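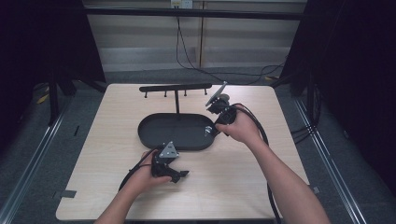 Comment un robot apprend à ranger

En juin, l'atelier Skiton ouvre ses portes aux classes de primaire. La visite commence à 8 heures et comprend deux parties : une démonstration, puis un essai par petits groupes.

Une pince de robot sert à saisir des objets. Elle possède des mâchoires qui s'ouvrent et se ferment. Pendant la démonstration, une personne tient une pince dans chaque main et fait elle-même les gestes, au-dessus d'une table. Les câbles transmettent les mesures à un ordinateur : position des pinces, écartement des mâchoires.

Le logiciel, appelé Vindance, compare ensuite les essais entre eux. Pour un geste simple, comme accrocher un objet à un support, il lui en faut environ 800. Un seul essai ne suffit pas, car l'objet n'est jamais posé exactement au même endroit.

L'essai est ouvert aux enfants à partir de 7 ans. On garde les doigts loin des mâchoires et on ne tire pas sur les câbles.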